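Three nights at the Ferneck

I finally used up the punch card for the Ferneck, the old two-screen theater off the highway that runs a short film program every February. The card gets you into 4 shows. I made it to three last year and lost the last punch, so this year I wrote the times on the fridge and went to everything except the late shorts block, which I heard was mostly student work and ran until almost midnight.

The program was picked by Umut Duman, who has done it for a few years now. He gives a short talk before each movie and usually keeps it under five minutes. He likes family stories and movies set at people's jobs, and this year was mostly that.

The first one was "Avard," a drama about two brothers who inherit a feed store neither of them wants. It's slow. There is a long stretch near the start where the older brother does inventory and we watch him do it, shelf after shelf, with the radio on. A couple in front of me left during that part. I thought it was the best thing in the movie. By the time the younger brother shows up with a buyer, you know the store well enough to have an opinion about the sale. The ending goes soft, with a speech at a kitchen table that says what we had already figured out. I would have stopped it one scene earlier, when he locks the front door and goes back to check it.

The sound was too low on the left side for the whole movie. I mentioned it at the counter and they had it fixed for the next show. 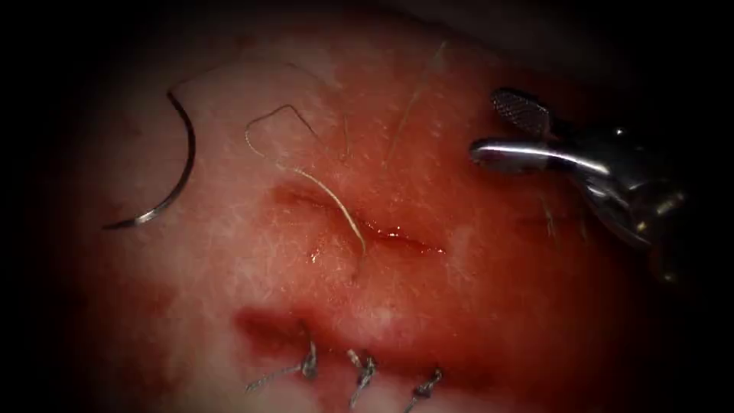

The second night was "Jernness," and it was the one most people came for. The small theater holds 50 and they had to move it to the big one. It's a comedy about a town choir that gets invited to a festival by mistake, meaning the invitation was for a different choir with almost the same name. You can guess most of what happens. They go anyway, the bus breaks down, somebody quits, somebody comes back. What makes it work is that the director lets the singing be bad for a long time. In most movies like this the group is secretly great by the halfway mark. In this one they get to be okay, and okay is what they perform at the end, the whole song, no cutting away to the crowd.

The woman who plays the choir director is very good. She has a way of listening with her head down that told me more than her lines did. I looked her up afterward and she has mostly done stage work.

My one complaint is the subplot with the pharmacist. He is in love with the alto, he tells her, she says no, and then he drives the second bus. He could be taken out and the only thing you'd lose is a bus driver.

There was a discussion after this one. I usually skip those, but my ride wanted to stay. One man asked whether the town was real. Duman said the sign at the start of the movie gives a population of 1,331 and that the number was made up by the art department. Somebody else asked about the music rights and he didn't know. We were out by 9:30.

The last show I went to was "Gyamfi," a documentary that follows a tailor of that name through one year in his shop. No narration, hardly any interviews. Customers come in, he measures them, they talk about weddings and funerals and weight. I was tired and wasn't sure I'd last, but it moved right along. It's broken up by season and each part has its own kind of work. Spring is suits for graduation, fall is coats. The winter part is mostly him alone with the heater on, doing repairs and arguing with a supplier on the phone about a zipper order.

There's one scene I keep thinking about. A man brings in his father's jacket and wants it cut down to fit him. Gyamfi tries to talk him out of it, and they go back and forth for several minutes about whether it's still the same jacket afterward. The movie never shows us what they decided. You see the jacket on the rack later with a ticket on it and that's all.

If I had to rank them, I'd put "Gyamfi" first, then "Jernness," then "Avard," though I'd watch the first hour of "Avard" again before I'd watch the other two.

A few practical things if you're thinking of going next year. Parking behind the building fills up early, and the lot across the street is free after six. The heat in the big theater is fine but the small one is cold, so bring a sweater. Popcorn is the same as always. They've stopped selling the ginger candies.

The punch card has one show left on it and the woman at the counter said they'd take it for anything through the spring. I'll probably use it on whatever they get in April.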